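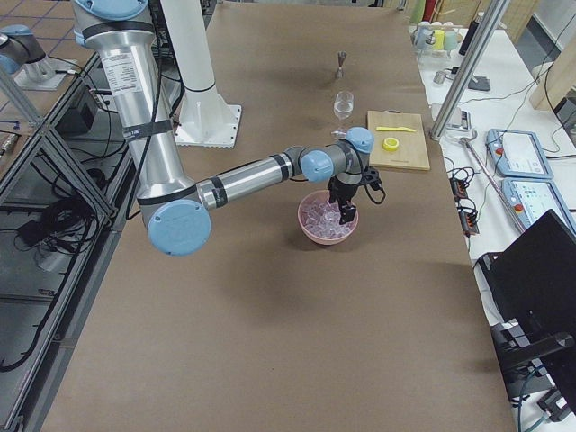

March, 4:10 pm

Indigo vat again. Topped it up with warm water before lunch and it sulked all afternoon, pale green at the edges and a sort of murky teal in the middle (Yến Đồng says feed it more fructose, I say leave it alone for a night, so we've compromised and put half a spoon in). pH strip read lower than I'd like. More lime tomorrow, a pinch at a time, and no stirring after 3!

Dipped six of the linen swatches anyway. The Brarna cloth took the colour beautifully, a proper deep blue after four dips, and the cheaper stuff came out streaky along the fold. I'm fairly sure that's my scouring and I should have simmered it longer. Will redo with soda ash and stop being lazy about it.

Weighed out 349 g of madder for the next pot. It's the older bag, the one with Đạt's writing on it, and it smells a bit like a garden shed but the last lot gave us that lovely brick colour so I'm not complaining. Keep it under 70 degrees or it goes brown, as I learned the hard way with the wool in January.

Order from Hullero came to $451 with freight, ouch. Still no alum in it. Đạt Trình is chasing them.

Swatches are on the line out back, labelled with the date and number of dips. Please don't rinse them yet, they need a full night to oxidise. Lid on the vat, blanket round it, heat mat on low.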